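Teleop week, laundry room - gallery

Quick dump from Thursday before I lose the notes. Task was washer loading by remote control, two arms, one operator. Sze-wing Kuo drove most of it, I took over after lunch and was noticeably worse. More words than pictures this time, sorry, the rest of the card goes up when I get a chance to sort it.

**Setup**

Controllers are the Kalley pair, same as the dish rack sessions. Left one still drifts if you rest your elbow on the table. Don't rest your elbow on the table. Logging went through Judgate, which filled the disk once at 1565 episodes (total, not that day) and had to be cleared out by hand. Clear it BEFORE you start, not with the operator sitting there holding a sleeve in mid air.

Height matters more than I thought. We had the operator chair too low all morning and every reach came out short. Raised it, redid the calibration, much better.

**Working the drum**

The hard part is the opening. Going in straight is fine, but as soon as you turn the wrist you lose sight of the fingertips and you are driving on memory. Sze-wing's trick - stop at the rim, look, then go in slow with the wrist already turned. Mine was to hope.

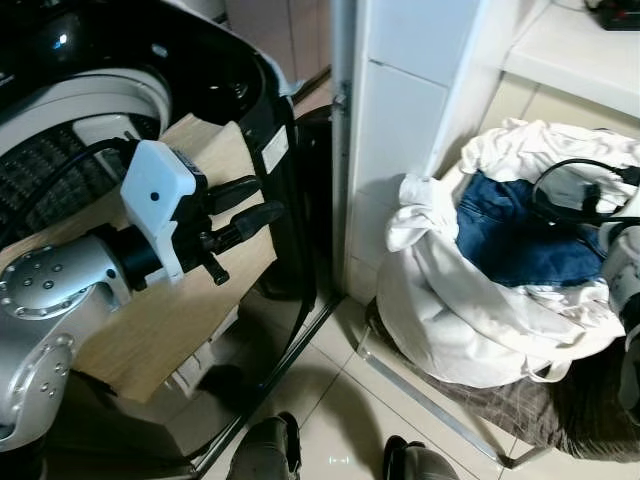
Jeans are the worst item by a long way. Heavy, and they fold over on themselves, and if you pinch one layer the rest slides back down. Grab at the waistband if you can find it. T-shirts are easy, you can be sloppy with a T-shirt. Socks we skipped till the end and then ran out of time for socks.

Things that helped:

- pinch deep, then lift straight up before moving sideways
- one arm holds the bag edge, the other one picks
- say out loud what your doing, makes labeling so much quicker later
- swap operators before you feel tired, not after

Things that didn't:

- the foot pedal for open/close. Kept hitting it by accident. Unplugged.
- full speed setting. Just no
- music

**Showing it by hand**

We also tried the other way for a bit, holding the arm and walking it through the motion. Feels great, you get the weight of the thing and your hands know where the rim is. But you're standing in the way of everything, and your own sleeve ends up in the camera view, and half of those had to be tossed. Good for teaching one short move. Not so good for a whole load. Hsieh likes it better than remote and will argue about it, go ask there.

My take: by hand for the approach to the rim, remote for the rest. Haven't tested that properly.

**Resets**

Reset takes longer than the demo. Everything out, back in the bag, bag roughed up a bit so it doesn't look the same evrey time. We started out dumping the clothes in neatly and the first batch is way too tidy. Kept it anyway, tagged "neat". If you're pulling from the Trornel folder and want the messy ones only, filter that tag out. Last good episode is 2581, anything after that number is me fooling with gripper force and shouldn't be trained on.

**Next time**

Socks. Longer cable ties. A second chair so whoever is doing resets can sit down. Also want to try towels, but dry ones first, I don't trust the grip on anything wet yet. Slots for July are on the door - put your name down and bring your own water.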